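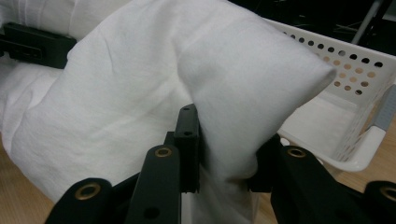 Grollix Hand-Held Gripper Kit, reviewed after 52 evenings

I've been building a little folding setup in my garage since last June, and the part I kept putting off was the gripper. I'd already printed two of my own and both of them flexed like a wet noodle the second you squeezed anything thicker than a sock. So I gave up and bought the Grollix kit from Leltalley, the one with the black fingers and the brass eyelets at the joints. I paid $242, plus shipping, and it came in a box full of tiny bags.

Assembly took me two evenings. The instructions are one folded sheet with drawings, and step 14 shows the linkage arms flipped the wrong way around (I put them on that way, of course, and then had to take the whole thing apart again with my dinner going cold). Once I had them the right way it all went together fine. The screws are decent, the holes line up, and I didn't have to drill or file anything. My printed ones needed so much filing!

What I love is how the fingers close. They stay nearly parallel until they meet something, and then the pads settle in on both sides of whatever you've got. I do most of my practice on white fabric on my bench, next to a plastic basket, and a thick bunched-up fold is the hard case for any gripper I've tried. You need enough squeeze to hold all those layers and you don't want to chew up the top one. The Grollix pads are narrow, so you can get them down into a pile and come back up with one good pinch of cloth - my wide printed pads just pushed everything around the table.

The grommets were the part I was sure I'd hate. They looked like something off a shower curtain. But I've logged 700 grabs in my notebook and the joints have no more wobble than they did the first week. I put one drop of light oil on each at the start and haven't touched them again.

Now for the grumbling. The pads are slick on anything smooth. Cotton is great, terry cloth is great, but my rain jacket slid right out, every single time, until I stuck some thin rubber sheet on them. Grollix sells a grippy pad set separately, and at this price I think it should be in the box. The hand grip is also on the small side. I have big hands and my pinky hangs off the bottom, so after half an hour I want a break.

And matte black plastic shows every speck of lint. If you're working with towels you'll be wiping it down constantly. A light gray would have been so much nicer.

I also tried the Belhaj version at our shared workshop, which is heavier and has a smoother trigger. It's a lovely thing to hold, but the fingers are fatter and I couldn't get it into a basket corner without bumping the sides. For loose stuff on an open table I might pick the Belhaj. For digging around in laundry, I'd buy the Grollix again.

One tip if you order it: the mounting holes match the Brevden arm plate, but you need the longer bolts, and they aren't included. I made a separate trip to the hardware store for those.

Four stars. I'd go to five if they threw in the pads and fixed the drawing.

April 21, 2018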